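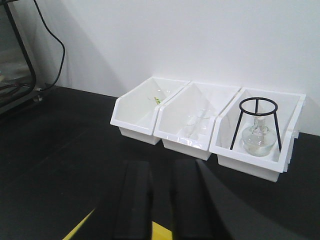

The Gratarari Evidence Drying Cabinet is designed for police departments, sheriff's offices and medical examiners that must dry clothing and bedding before storage. Filtered air moves downward through a locked chamber, and each opening of the door is recorded with the user's code. Small items can be sorted beforehand into open-fronted white bins, set side by side so that their contents are visible from above. The chamber holds up to 200 pounds on four steel rails.

The Model 744 is supplied with two keys, a washable floor tray and one set of filters. Filters should be replaced every seven months under normal use. Agencies that process items from more than one case at a time should order the divided chamber, which has separate locks and separate entry records.

Orders are accepted from public agencies only. A purchase order number is required. Delivery takes nearly four weeks.

Related items
Bilier Evidence Locker, Pass-Through
Lamptey Property Room Shelving
Onance Tamper Seals, Roll

Contact Agency Sales | © 2020 Gratarari | Back to top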